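Stomville House Interiors — Call for Participants: Dressing Table Tidying Sessions

We are looking for people who like to put small things in order. Stomville House Interiors is preparing a handbook about bedroom and dressing room storage, with the working title Bradska, and for this we invite 26 adults to come to our rooms in Trolthorpe and tidy a vanity table in their own way. The sessions start in October and will continue until all the places are filled.

You do not need any experience in organizing or in home decoration. We are interested in how ordinary people decide where a thing belongs: what stays on the tabletop, what goes together, and what should be moved somewhere else. Some people line up everything by size. Others make one group for the morning and one for the evening. Both ways are welcome, and so is yours.

What you will do

Each session lasts 85 minutes, with a pause in the middle. At the beginning you receive a short introduction and you can walk through the room. Then you sit or stand at the table, as you prefer, and you work through five rounds. In every round the table is laid out differently with small belongings, for example little boxes, cases, a cable or a bead. We ask you to bring the table to a state that you would be happy to find in your own home.

After each round there is a short conversation. We will ask why you placed something where you did, and whether it was an easy decision. Please do not prepare answers before. We prefer the first thing that comes to your mind, even if it is only "it looked nicer there."

The table is cream-white and has an oval mirror in a white carved frame with roses. Please be careful with your sleeves around the carving. Small objects may be placed on the ledge under the mirror or in the shallow tray, but we ask that nothing is hung on the frame.
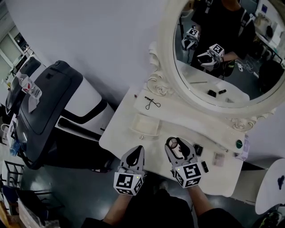

Who can take part

You can apply if you are 18 or older and can follow spoken instructions in English. Good English is not necessary, and you may answer in short sentences or ask us to repeat. You should be comfortable handling small items for some time. If you use reading glasses, bring them with you, as a few of the boxes are little and the labels are even smaller.

We would be especially glad to hear from:

People who share a dressing table or a bathroom shelf with another person
People who moved in the last year to a smaller home
People who wear jewellery or make-up every day
People who own almost nothing of this kind and have no table for it

The last group is often missing from our work, so please do not think that the call is not for you.

The room and the building

Colour matters a lot in this project, and every round is done with the room lighting switched on. A pale box can disappear on a cream tabletop, and a gold edge can look very different when the light comes from above. The round lights are set in a white ceiling, and you are welcome to tell us if their glare in the mirror bothers you. Part of the building has an upper level with a black metal railing, and we ask participants to keep bags and coats away from it. There are hooks for them near the entrance.

Water and tea are offered during the pause. Drinks stay outside the tidying area — the finish of the table marks easily. The room is on the ground floor and there is no step at the main door. If you need a higher chair, or more breaks, write this in your application and we will arrange it.

What we offer

Participants receive a gift card for the session and a printed copy of the handbook when it is ready. Public transit costs inside Trolthorpe are paid back on the same day against your ticket. If you need to stop early, you keep the gift card.

Your comments may be quoted in the handbook, always without your name. You will get a consent form to read at home, and you can bring your questions to the session before you sign it.

How to apply

Send a short message through the contact page of Stomville House Interiors with the word "Jin" in the subject line. It is the name of this round of sessions and helps us to sort the mail. Please include:

Your first name and a telephone number
Whether mornings or afternoons are better for you
Two or three sentences about where you keep your small things at home
Any needs regarding seating, breaks or language

We do not ask for photographs of your home. Every message is answered within 7 working days, also when the places are full.

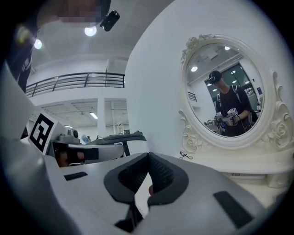
Morning sessions begin at 9:30 and afternoon sessions at 1:30. Please arrive a little before, so that there is time for the form and for a look at the room. From the main door you go straight ahead; if you are looking up at the black railing of the upper level, you have come to the correct part of the building. The bell is on the left side of the door, and it must be pressed quite firmly. When you cannot come, let us know by the evening before, and we will offer your place to the next person on the list.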